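Search this site Enter keywords Search

4. Table coverings and the handling of light plastic cups

4.1 Background to the covering trials

The first part of the study dealt with bare tabletops. In this section we turn to coverings, and in particular to thick felt-like pads of the sort sold for craft tables, nurseries and tearooms. Our interest came from the earlier survey, in which 261 respondents who set and clear tables as part of their daily work were asked what bothered them most. Noise was the commonest complaint. Cups that slid when a neighbouring cup was picked up came second, and cups that tipped came third. Glass and china were mentioned less often than we had expected, and light plastic cups a good deal more.

A light cup is awkward for a simple reason. It has little weight to hold it in place, so a small sideways push at the rim is enough to move it or knock it over. If the cup is also narrow at the base, the push needed is smaller again. Joshi's notes from the canteen visits record the same habit at several sites: people steady the cup with a second finger low on the wall before they lift it, and they do this without looking. Where the table was covered, the habit was less marked.

4.2 Choice of cup

We wanted a cup that was cheap, easy to replace and difficult enough to handle that differences between surfaces would show. Straight-sided tumblers were tried and set aside early on, as they stood well on every surface and told us very little. The tapered cup, wider at the rim than at the base, was kept. The version with fine vertical ribs was preferred to the smooth one. The ribs give the fingers something to rest against, and in the pilot work the smooth cups were dropped often enough to confuse the results.

All cups in the main series were bought in one order from Gumier and were used empty. We did consider adding a measured amount of water, but spilt water altered the pad for the trials that followed and the drying time was too long to be practical. Empty cups are also the harder case for sliding. A cup that showed any split or whitening at the rim was taken out of use at the end of the block.

4.3 Choice of pad

Three coverings were compared: a thin cotton cloth, a rubberised mesh liner and a padded square with a felt-like face, supplied by Pinivska. The cloth rucked up under the cups and had to be smoothed after almost every placement. The mesh held the cups firmly, but the base sometimes caught in the weave and the liner lifted with it. The padded square did neither. It was heavy enough to stay flat without clips or tape, and it was the covering used for the main series.

The pad has two drawbacks. It gives slightly under load, so a cup set down hard on one side of its base can lean for a moment before it settles. It also has soft edges, and a cup placed too close to the border is standing on a slope. For this reason no cup position was marked near the border, and any cup that came to rest there was recorded separately.

4.4 Layout of the table

The table was kept the same throughout. The pad was laid to the left and middle, leaving the right-hand part of the tabletop for the control boxes. Two cups were used at a time, standing upright with their mouths open, with a short gap between them. The gap matters more than we first thought. With the cups touching, nearly every movement of one disturbed the other, and with a wide gap the second cup served no purpose. The short gap left enough space for a grip on one cup while still showing up a careless approach.

Figure 2 gives the general arrangement during a grip on the left-hand cup, with the fingers across the lower middle of the wall.

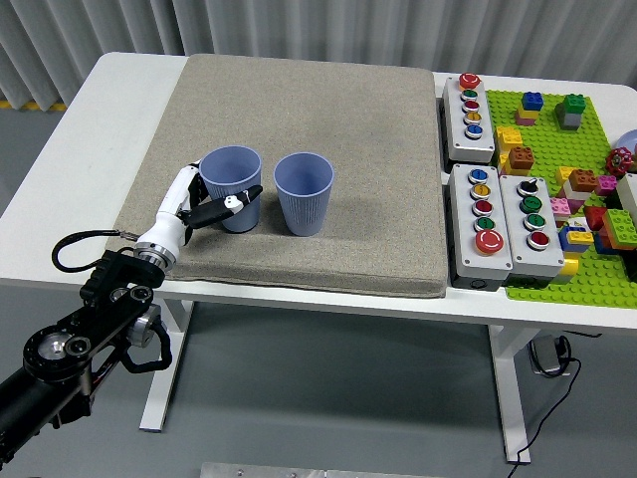
Figure 2. Two ribbed plastic cups on the padded covering, the left one held, with control boxes to the right.

4.5 Results for the padded covering

The main series was planned at 2,000 placements and ran to 2,360, the extra ones being added in May to replace a block in which the pad had been laid with the wrong side up. Singhal checked the whole set against the written log. Each placement was scored for sliding, leaning and tipping, and the gap to the second cup was measured again afterwards.

Sliding was rare on the pad and was seen mainly where the cup had been released before its base was fully down. Leaning was more common than on the bare table – as the softness of the pad would suggest – but most leaning cups righted themselves. Tipping occurred chiefly with grips near the rim. Grips at or below the middle of the wall gave steadier placements on every covering, and the difference was greatest on the cotton cloth.

The height of the grip therefore had more effect than the covering did. This agrees with the canteen notes, where the steadying finger was nearly always placed low. It does not agree with the Shakya guidance on table service, which advises lifting all drinking vessels from just below the rim. That guidance was written with heavier ware in mind, and we would not apply it to cups of this kind.

4.6 Limits

Only one size of cup was used, and only when empty. The pad was new at the start of the series and had begun to flatten by the end of it – we did not measure by how much. Stacked cups, which make up a large part of real clearing work, are dealt with in Section 5 using the Fisel trays.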